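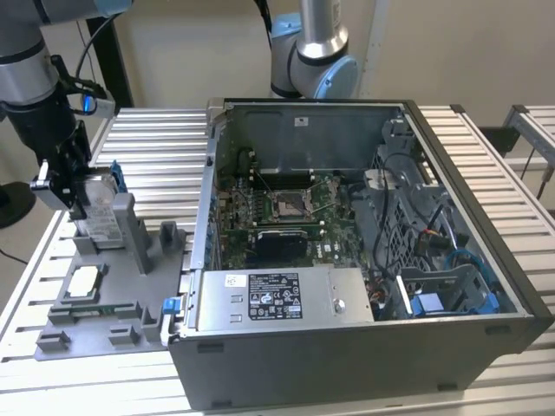
Will the film be finished in time for the spring screenings?

We expect to deliver a finished cut before the first screening, though the subtitles for the second language may follow a little later.

Zanari: progress report to the Rastogi Fund
January
By the Zanari production office, Clollik

We're very glad to be writing to you again, and gladder still that there is a proper film to write about. When we sent our last report we had a script, a borrowed church hall and a great deal of hope. Now we have a rough cut that runs to 100 minutes, and a good many people in Clollik who stop us at the shops to ask when they can see it.

As you'll remember, Zanari tells the story of two households, one Coptic and one Muslim, who share a back fence and a lemon tree in the year their children leave home. We promised you a drama that both communities would recognise, and that has been the hardest and most rewarding part of the work. The shoot took 14 days, as budgeted. We lost most of one of them to rain, and made it up by moving the kitchen argument indoors, where it probably should have been all along.

The early viewings

In the autumn we showed an unfinished version to 30 people from the local parishes and the two mosques, with tea and a very long talk afterwards. We had been a bit nervous. Some of the older guests felt the Lenten meal was hurried, and a few thought the father's prayer was filmed too closely – a private moment, one of them said, and we were leaning over his shoulder. We have recut both scenes. The meal is now nearly two minutes longer, and the prayer is seen from the hallway. The younger ones mostly wanted more of the grandmother, and so do we, but there's only so much footage of her!

Sound and music

The sound mix is with Zondico, who have been patient with us and generous with their evenings. The dialogue is done apart from the wedding, where the drumming still swallows half of what the bride's aunt says. We have asked for one more session on a Friday to sort it out. The oud and choir recordings are finished and paid for, and we're delighted with them.

Money

We are within the grant overall. Costumes and catering came in under, music rights came in over, and we moved the savings across as your letter allowed. The line for subtitles hasn't been touched yet. We would like your approval to use part of the travel line for a second translator, as the Arabic in the film moves between two dialects and our first translator is only at home in one of them.

What comes next

We plan to lock the picture once the wedding sound is settled, then move on to colour and titles. The screening programme still stands at 14 venues, mostly parish halls and community centres, plus the old cinema in Clollik if its heating is mended. Three of the venues have asked for a discussion evening as well, and we'd love to say yes to all of them – we'll send you the dates as they're confirmed.

Please do come to one if you can. The revised cut is ready to send whenever you would like to watch it, and we'd welcome your notes on the ending in particular.

Contact the Zanari production office | © Zanari Films, Clollik | Back to top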